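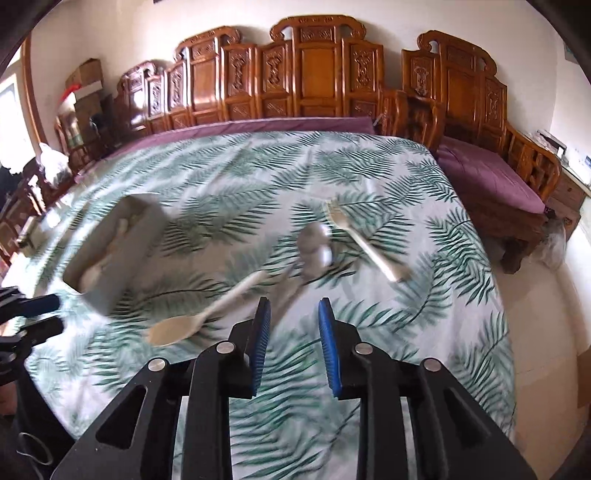
Hand-held gripper with blue ribbed pads, cutlery task on patterned duvet. Attached to ticket 1423.

Ticket 1423
Raised by: Ghada Abu Hammour
Assigned to: Gwenaël Rey
Component: finger pads, Limano hand-held gripper
Status: Awaiting parts

Summary
The operator reports that the ribbed pads hold the metal spoon and fork less securely than the smooth pads on the Kuo unit. The wooden spoon is not affected. The comparison was made on soft bedding, as required by the Baltthorpe test plan.

09:40 – G. Abu Hammour
Fork handle rotates between the pads on lifting. Fault repeated after both pads were wiped down. Recording 232 shows it most clearly.

11:15 – G. Rey
Recording 232 reviewed. The handle settles into a groove between two ribs and turns there. Please confirm the pad batch and check that both pads are fully seated.

13:05 – G. Abu Hammour
Pads are from batch 1859. Both were removed and refitted. No change with the fork; slight improvement with the metal spoon.

14:30 – Sum-yee Shih
Smooth pads may be fitted to the Limano fingers for a direct comparison. Seven lifts per utensil, same bedding, camera settings unchanged – results to be added to this ticket.

15:10 – G. Rey
Smooth pads requested from stores. Ticket to remain open until they are received.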